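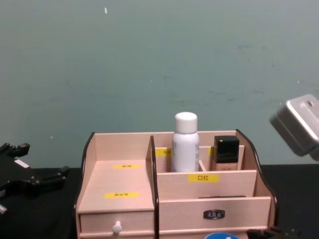

Wooden desktop organizer with scalloped side panels.

Flakent Field Guide to the Skasmont Diggings
Reviewed by Dale Sawatzky

The Flakent guide covers 23 sites on the old Skasmont silver field, from the Van Beek shaft at the south end to the stamp mill ruins above Dodance. It runs to 200 pages, spiral bound, with a fold-out map inside the back cover.

The map is the strongest part. Tracks are graded by surface, and creek crossings are marked separately from culverts. I used it in September over two visits and found one error: the footpath to the lower adit leaves the road north of the cemetery, not south.

The history is uneven. Nine pages go to the tramway, including gradients and rail weights, while the boarding houses and the school get a paragraph each. Mine output is given by company but not by year — a problem for anyone comparing the two main leases. Sources are listed at the back without page numbers.

Type is small and the gray captions are hard to read outdoors. The binding lies flat and has held up so far. Recommended for the map; for the town itself, look elsewhere.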